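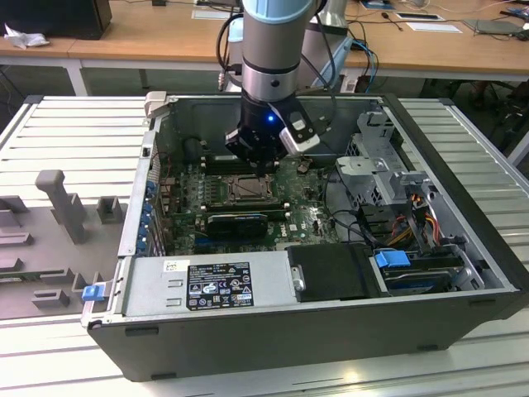

Old Dell on its side, CPU out -- clean it up or part it out?

hastura_fan
September 23, 2023
Finally got the side off the Dell my office was tossing. Green board with the logo on it, black graphics card in the slot under the socket, silver power supply across the front, hard drive still in its bay. No processor, the socket is bare. I paid 3 bucks for it, so I'm not crying. Would you put a chip in it or sell the pieces? I want something for the kids to do homework on.

Stadetcombe
Put a chip in it! Used ones for those boards go for pocket change. But get a cover on that socket today, please. I brushed one with my sleeve back in March and bent 7 pins, and I never got them all straight again.

diep_parts
I'd part it out. You'll buy the chip, then a cooler, then you'll want more memory, and now you've spent what a refurb with a warranty costs. Sell the graphics card and the drive cage and be done.

Stadetcombe
Nobody is buying a drive cage, come on.

diep_parts
I've sold two lol

hastura_fan
Ha, okay. What about the power supply? It's one of those long skinny ones and I don't know if I can swap it.

Shufen Yao
Leave it alone if it works. Dell likes its own shapes and plugs, and a regular one may not bolt in. Read the label before you add a bigger card -- the wattage is on there with all the certification stuff. And the blue plastic bits are your friends, you mostly pull blue on these cases and the part comes loose. I had my drive out before I'd even found my screwdriver.

Stadetcombe
Second the blue bits. Although I did snap one on mine by yanking it sideways, so go easy.

diep_parts
Still say sell. But if you keep it, wipe the old hard drive and get a small SSD. That'll do more for homework than any chip you pick.

hastura_fan
Now that I can agree with. I've got a Cosanau kit in my cart with the bracket and the cable. Does anyone know if the bracket fits the Dell tray, or do I just tape the thing down?

Shufen Yao
Tape is fine, mine's been taped for years. Post the board's model number and I'll look up which chips it takes.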